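Aug 18, 2025

I read our town charter this month. All 96 pages of it, with a highlighter, like I was cramming for the bar exam. (I am not a lawyer. I sell flooring.)

What got me started was the Ilwood town council hiring an outside firm, Athanasiadis, to tell them whether they could close the public comment period early. The firm wrote back that yes, they could, at the chair's discretion. So in February the chair used that discretion, and 14 people who had signed up to speak went home without saying a word. I was one of them! I had a whole thing prepared about the Grovar lease.

Now, I get that a lawyer's job is to help the client. But the client here is supposed to be the town, and the town includes the folks standing in line with their index cards. The charter says residents "shall be heard" before any vote on public land. It doesn't say "may be heard if it's not getting late." I read the section four times, and then I read the firm's letter four times, and the letter never quotes that line. It skips right over it and spends two pages on parliamentary procedure.

So I wrote to the council and asked them to post the letter on the town website. They said it was privileged – then somebody stuck it in the meeting packet anyway, on the very last page. Good luck finding it.

We have a petition going. It needs 600 signatures from registered voters to put a fixed comment period on the ballot, and as of last night we had nearly that. I've been going door to door on Nokik Street after work, living on whatever snacks are in the car, and people are a lot friendlier about it than I expected. Even the ones who like the lease want their three minutes at the microphone.
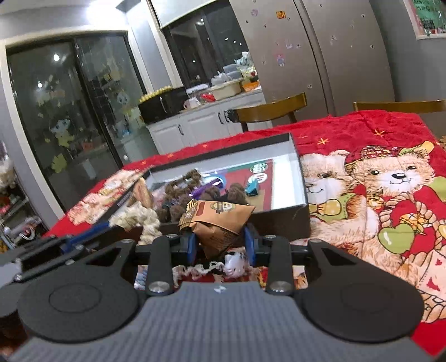
*Snack packet, red blanket and all.*

If you live in town and haven't signed, I keep the sheets on my porch in the blue folder. Please print your name clearly and use the address you're registered at, or the clerk will toss it. And if you think I'm reading the charter wrong, tell me! I'd love to talk to anybody else who has made it to page 96.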